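Plier et empiler les vêtements au sol : méthode par rectangles

Publié le 11 septembre 2007
Par la rédaction de Mellness, rubrique Linge et rangement

Cette fiche décrit le pliage de vêtements courants (t-shirts, chemisettes, pulls, pantalons de ville, jeans) sur une surface horizontale au sol, puis leur empilage avant transfert dans une armoire ou une commode. Elle complète la fiche de juin sur le tri du linge propre. Les sous-vêtements, les chaussettes et les draps-housses n'entrent pas dans la méthode.

Principe

Chaque pièce est ramenée à un rectangle dont la largeur est fixée par le rangement de destination. La hauteur du rectangle et le nombre de plis dépendent de l'épaisseur du tissu. On plie d'abord dans le sens de la longueur (les côtés vers le centre), ensuite dans le sens de la hauteur. L'ordre inverse produit des bords irréguliers qui s'ouvrent dès que la pile est déplacée.

La largeur de référence retenue dans cette fiche est de 30 cm. Elle convient à un rayonnage de 66 cm de large, sur lequel on place deux piles côte à côte avec 2 cm entre elles et 2 cm libres à chaque extrémité. Pour un tiroir, mesurer la largeur intérieure, retirer le jeu nécessaire et diviser par le nombre de piles voulu.

Surface de travail

Un sol moquetté à poil ras convient pour les volumes moyens. Le tissu glisse peu, les plis restent en place pendant qu'on lisse l'autre moitié, et la surface disponible dépasse celle d'une table ordinaire. Sur parquet ou carrelage, étendre une couverture fine ou un drap de coton plié en deux.

Préparation :

- passer l'aspirateur sur la zone, y compris le long de la plinthe ;
- dégager un espace au moins égal à la longueur du plus grand pantalon, jambes étendues ;
- prévoir une zone de pliage devant soi et une zone d'empilage sur le côté, à portée de bras ;
- éclairer de préférence par le côté : une lumière rasante fait ressortir les faux plis, surtout sur les tissus noirs.

Les tissus foncés retiennent les fibres claires. Si la moquette est beige ou écrue, poser les pièces noires sur une serviette ou passer la brosse adhésive après le pliage. Le modèle à rouleau de Trisa, utilisé pour nos relevés, laisse peu de résidus sur le jersey. Sur la maille, employer une brosse à poils souples.

Ordre de pliage

Commencer par les pièces lourdes et rigides, finir par les pièces souples. La base de la pile se trouve ainsi constituée en premier et il n'y a rien à soulever par la suite. Ordre recommandé, du bas vers le haut :

1. jeans ;
2. pantalons de ville, pantalons de toile ;
3. pulls et gilets ;
4. t-shirts et hauts légers.

Les vêtements imprimés sont traités à part, voir plus loin.

Jeans

Fermer le bouton et la fermeture à glissière. Vider les poches et repousser les fonds de poche à plat. Superposer les deux jambes, coutures extérieures alignées. La pointe de l'entrejambe dépasse : la rabattre vers l'intérieur pour obtenir un bord droit. Ramener l'ourlet jusque sous la ceinture, lisser, puis replier en deux ou en trois selon la longueur.

Le denim délavé conserve longtemps la marque des plis. Décaler légèrement le pli central d'une fois sur l'autre si le jean reste stocké plusieurs semaines.

Pantalons de ville

Sur un pantalon à pli marqué, aligner les plis et non les coutures. Sans pli marqué, procéder comme pour le jean. La ceinture est laissée sur le dessus du rectangle, visible, ce qui permet d'identifier la pièce sans défaire la pile. Un bouton métallique placé au contact d'une maille peut accrocher le fil : orienter la ceinture vers l'avant de la pile ou intercaler une feuille de papier de soie.

Pulls et mailles

Poser le pull face contre sol. Rabattre un côté jusqu'au tiers de la largeur du dos, puis replier la manche vers le bas, parallèlement au bord. Répéter de l'autre côté. Vérifier la largeur avec le gabarit. Rabattre ensuite le bas jusqu'à mi-hauteur et plier une dernière fois sur l'encolure. Retourner.

Ne pas appuyer sur les plis d'une maille. Chasser l'air avec la paume, du centre vers les bords. Les motifs à petits carreaux ou pied-de-poule servent de repère : si les lignes du motif restent parallèles au bord, le pliage est d'équerre.

T-shirts et hauts souples

Étendre la pièce face contre sol, tirer légèrement sur les coutures d'épaule et sur l'ourlet. Rabattre les côtés et les manches comme pour un pull, puis plier en deux ou en trois dans la hauteur. Le jersey se détend sous l'effet de la traction : saisir toujours deux épaisseurs à la fois, près du pli.

Pour contrôler le résultat, observer la tranche. Les épaisseurs doivent être superposées sans débord. Des plissements en surface sont fréquents sur les tissus souples et se corrigent à la main. Un décalage des bords impose de reprendre depuis le premier rabat.

Vêtements imprimés

Laisser si possible l'imprimé à l'extérieur et en partie haute du rectangle. Un motif de lignes fines supporte mieux une courbe large qu'une arête, surtout quand l'encre est épaisse. Si un pli doit traverser l'imprimé, le former sans l'écraser. Garder la pièce à côté de la pile jusqu'à ce que les autres soient en place, puis la poser en dernier.

Au sol, un vêtement noir à lignes ondulées jaunes, plié, se trouve à l'écart de la pile, laquelle réunit un jean bleu clair à la base, un pantalon gris foncé et un pull gris foncé au sommet. 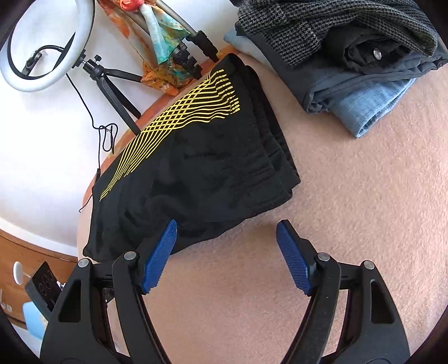
Empilage

Poser la première pièce avec le pli principal vers soi. Ce bord fermé constitue la façade de la pile. Aligner chaque pièce suivante sur la façade et sur un seul des deux côtés. Chercher à aligner les quatre bords allonge le travail sans améliorer la tenue.

Une pièce inférieure plus large que les autres ne pose pas de difficulté tant que le débord reste à la base. Si une pièce du milieu dépasse, la sortir et la replier au gabarit. Pour des pulls épais, alterner l'orientation de l'encolure, une fois à gauche, une fois à droite, afin de compenser la surépaisseur.

Gabarit

Le gabarit est une plaque rigide de 30 cm de large, en carton fort ou en plastique. Le centrer sur le dos du vêtement, bord supérieur au ras de l'encolure, rabattre les côtés par-dessus, puis le retirer par le bas avant les plis dans la hauteur. Nos essais ont été faits avec la plaque Plenus et avec un carton découpé au cutter. Les largeurs obtenues sont identiques. Le carton se déforme à l'usage et doit être remplacé dès que ses angles s'arrondissent.

Pour les pantalons, le gabarit n'est utile qu'au dernier pli.

Transfert vers le rangement

Glisser les deux mains à plat sous la pièce du bas, doigts écartés, pouces sur les côtés. Soulever verticalement. Ne pas saisir la pile par les flancs : la pression fait remonter les pièces du centre. Si la pile est haute, la séparer au-dessus des pantalons et la transporter en deux fois.

Déposer le bord arrière sur l'étagère, faire glisser vers le fond, retirer les mains l'une après l'autre. Rectifier la façade avec le tranchant de la main.

Défauts courants

La pile penche d'un côté. Les surépaisseurs (ceintures, encolures, cols) sont toutes placées au même endroit. Faire pivoter une pièce sur deux.

Le rectangle s'ouvre quand on le soulève. Dernier pli trop court, ou tissu plié dans la hauteur avant la largeur. Reprendre.

Les bords forment un biais. La pièce n'était pas à plat au départ. Contrôler les coutures latérales, qui vrillent souvent sur les t-shirts après lavage. Dans ce cas, se régler sur l'encolure et l'ourlet et ignorer les coutures.

Traces blanches ou peluches sur les pièces noires. Revoir la surface de travail et brosser avant la mise en pile.

Marques brillantes sur les plis d'un pantalon foncé. Pression excessive ou repassage sans pattemouille. Espacer les plis du pantalon avec un rouleau de papier de soie.

Entretien des piles

Prélever les vêtements par le haut. Pour atteindre une pièce située plus bas, soulever les pièces supérieures d'une main, à plat, et tirer la pièce par la façade. Remettre le linge revenu du lavage sous les pièces de même type, afin de répartir l'usure. Déplier et replier les mailles stockées à chaque changement de saison.

Contact : rédaction Mellness, rubrique Linge et rangement | © 2007 Mellness, reproduction interdite sans accord | Haut de page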